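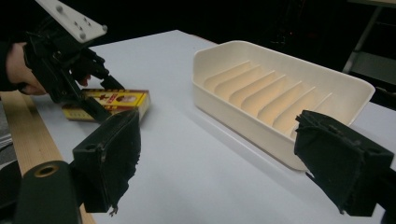
Habe die Schale eigentlich fürs Geschirr bestellt, inzwischen stehen Teebeutelschachteln und Backpulver darin. Schmale Packungen halten gut, breitere muss man quer vor die Stege legen. Im Schrank hätte ich mir den Rand eine Spur niedriger gewünscht.
Kundenbewertung zu diesem Artikel

Burkon Fächerschale Jallarlow
Offene Ablage mit schräg gestellten Stegen, für Geschirr und kleine Packungen

Artikelgruppe: Ordnung und Aufbewahrung
Serie: Jallarlow
Hersteller: Burkon
Verpackungseinheit: 12 Stück
Gewicht je Verpackungseinheit: 1.960 g
Lieferform: ineinander gestapelt, im Karton

Produktbeschreibung

Die Fächerschale Jallarlow ist eine längliche, nach oben offene Schale aus Kunststoff. Quer zur Längsrichtung verlaufen schräg gestellte Stege, die den Innenraum in schmale Fächer teilen. Die Seitenwände sind niedrig und geneigt ausgeführt, der Rand ist glatt und gerundet. Stege und Schale bestehen aus einem Teil und lassen sich nicht trennen.

Vorgesehen ist die Schale als Abstellhilfe für Teller, Untertassen, Deckel und Schneidbrettchen. Durch die geringe Wandhöhe bleibt der Inhalt von allen Seiten zugänglich. Dieselbe Bauform eignet sich für flache Schachteln und Päckchen, die im Schrank oder in der Schublade sonst übereinanderliegen würden. Für diesen Zweck wird die Schale trocken und ohne Unterlage verwendet.

Die Neigung der Stege bestimmt die Entnahmerichtung. Das Füllgut lehnt gegen den jeweils hinteren Steg und kippt beim Herausnehmen der Nachbarpackung nicht nach vorn. Wird die Schale um eine halbe Drehung versetzt aufgestellt, kehrt sich die Richtung um; das kann in hohen Unterschränken von Vorteil sein, wenn von oben gegriffen wird.

Einsetzen von Packungen

Faltschachteln werden mit der schmalen Kante nach unten in das Fach gesetzt und bis zum Boden geführt. Die Packung soll ohne Druck zwischen die Stege gleiten. Lässt sie sich nur mit Kraft einsetzen, ist sie für das Fach zu dick; der Karton würde an den Kanten aufgeraut, und die Stege stehen dauerhaft unter Spannung. Solche Packungen gehören flach in den Bereich neben die belegten Fächer oder in eine andere Ablage.

Beutel ohne festen Boden rutschen zwischen den Stegen zusammen. Hier empfiehlt sich eine Versteifung aus Karton oder die Verwendung des Beutelhalters Jikthorpe, der als eigener Artikel geführt wird. Glasröhrchen und runde Dosen werden nicht empfohlen, die Auflage im Fach ist für ebene Flächen ausgelegt.

Bei gemischter Belegung kommen hohe Packungen nach hinten. Die Beschriftung ist lesbar, solange die bedruckte Seite nach vorn oder nach oben zeigt. Angebrochene Packungen mit Lasche werden so gedreht, dass die Lasche oben liegt.

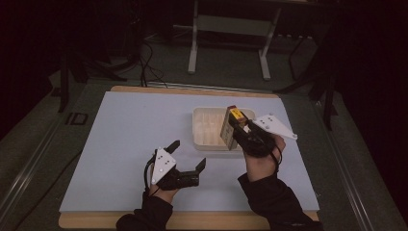 Flache Fächerschale mit kleiner Packung, Oberseite der Packung gelb

Aufstellung

Die Schale steht auf jeder ebenen, glatten Fläche. Auf Holz und beschichteten Platten ist keine Unterlage nötig. Auf Glasböden kann sie bei einseitiger Beladung wandern, dafür ist im Zubehör ein Satz selbstklebender Punkte erhältlich. Beim Einbau in Schubladen ist die Außenkante des Randes maßgeblich, nicht die Standfläche; die Seitenwände laufen nach außen, das Maß oben ist also größer als unten. Die Maßzeichnung mit beiden Werten liegt jedem Karton bei.

Mehrere Schalen können hintereinander oder nebeneinander gestellt werden. Eine Verbindung der Schalen untereinander ist nicht vorgesehen. Gestapelt werden sie nur leer. In beladenem Zustand trägt der Rand keine zweite Schale, auch wenn diese zunächst aufliegt.

Verwendung als Abtropfhilfe

Die Schale hat keinen eigenen Ablauf zur Spüle. Bei nassem Geschirr sammelt sich das Wasser am Boden und muss ausgegossen werden. Für größere Mengen Geschirr ist das Abtropfgestell aus der Serie Geagea die geeignetere Wahl. Nach nasser Verwendung vollständig trocknen lassen, bevor wieder Kartonpackungen eingestellt werden.

Reinigung

Mit warmem Wasser und handelsüblichem Spülmittel abwaschen. Die Winkel zwischen Steg und Boden mit einer weichen Bürste auswischen, dort setzen sich Mehl und feine Krümel fest. Keine Scheuermittel, keine lösemittelhaltigen Reiniger. Etikettenreste mit Speiseöl anlösen und nachspülen. Im Geschirrspüler nur im oberen Korb, mit der Öffnung nach unten. Stark färbende Lebensmittel wie Kurkuma oder Tomatenmark können auf hellem Kunststoff Spuren hinterlassen, die keinen Reklamationsgrund darstellen.

Nicht geeignet für

Backofen und Mikrowelle
Aufstellung auf Kochfeldern oder Heizkörpern
Lagerung von Messern mit der Schneide nach oben
unverpackte, fetthaltige Lebensmittel

Lieferung und Ersatz

Abgegeben wird die Schale einzeln oder im Karton zu 12 Stück. Bei Abnahme von mehr als 3 Kartons erfolgt der Versand auf Palette; bitte die Anlieferbedingungen vorab klären. Einzelstücke werden in Papier eingeschlagen versendet.

Leichte Farbunterschiede zwischen Fertigungschargen sind möglich. Wer nachbestellt und auf gleichen Farbton angewiesen ist, gibt bei der Bestellung die Chargennummer vom Kartonetikett an. Ein Anspruch auf Lieferung aus derselben Charge besteht nicht. Gebrochene Stege können nicht ausgetauscht werden, in diesem Fall wird die ganze Schale ersetzt.

Für Reklamationen bitte ein Foto der beschädigten Stelle und die Bestellnummer einsenden. Transportschäden sind bei Annahme auf dem Lieferschein zu vermerken.

Zubehör und verwandte Artikel

Klebepunkte für glatte Böden, Satz
Beutelhalter Jikthorpe
Abtropfgestell Geagea
Beschriftungsstreifen für den Rand, unbedruckt

Die Beschriftungsstreifen haften nur auf trockenem, fettfreiem Kunststoff und sind vor der Reinigung im Geschirrspüler abzuziehen.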